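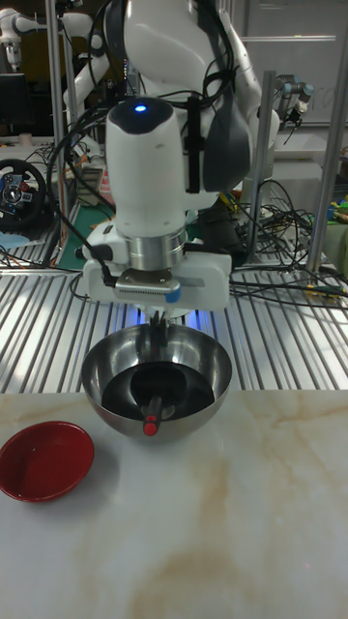 Quick chocolate glaze, one bowl

Posted 9 December 2023

We use cookies to remember your settings. By staying on this page you agree to that.

Fast version, got a cake cooling and not much time. Makes enough for one loaf cake or a tray of cupcakes, with a bit left for whoever gets to the bowl first.

What you need

100 g dark chocolate, chopped small
4 tablespoons heavy cream
2 tablespoons butter, soft
pinch of salt
stainless steel mixing bowl, the round-bottom kind if you have it
silicone spatula or a big spoon
saucepan the bowl can sit on
small dish for the spoon, so it doesn't go all over the counter

Before you start

Dry the bowl. Really dry it. A few drops of water in there and the chocolate goes grainy and you're starting over. Same for the spoon.

Chop finer than you think. Big chunks melt on the outside and sulk in the middle. I used the Wondia baking bar from the corner store, any dark one works. Not chips – they stay thick.

Melting

Inch of water in the pan. Bring to a simmer, then turn it down low. Bowl on top, bottom not touching the water. Chocolate in. Leave it for a minute before you go near it.

Then stir. Slow, from the middle out, scrape the sides every few turns. Round bottom means no corners for it to hide in. Hold the rim with a dry towel, steel gets hot quick and I've got the thumb to prove it.

Take it off the heat while there are still a few lumps. They'll go on their own.

If you're doing it in the microwave, use glass, not the steel bowl. Mine is a 900 watt Mosa and it takes two short bursts, stir in between. Yours will be diferent so watch it.

Cream and butter

Warm the cream a little first. Cold cream straight from the fridge can make it seize. Pour in all at once, wait a bit, then stir from the center in small circles. Looks awful for a while, streaky, kind of split. Keep going. It comes together and gets shiny.

Butter last, then the salt. Stir til you can't see any butter.

Too thick – another spoon of warm cream. Too thin – let it sit, stir now and then.

Pouring

Cake must be cool. Put it on a rack with a tray under. Start in the middle and let the glaze find its own way down the sides. Don't go back over it with a knife, it leaves marks. Tap the rack on the counter to get rid of bubbles.

Leave it out to set. Fridge works but you lose the shine.

Keeping leftovers

Lid on, in the fridge, up to 4 days. Warm it gently over the pan again. Also good on ice cream or toast.

Washing up

Wipe the bowl out with a paper towel first, don't send all that down the sink. Then hot water and soap. Marble counter – wipe spills right away and skip the vinegar spray, it dulls the stone.

Orange version coming next, need to test it agian.

© 2023 Kilside Kitchen Notes | Contact | Back to top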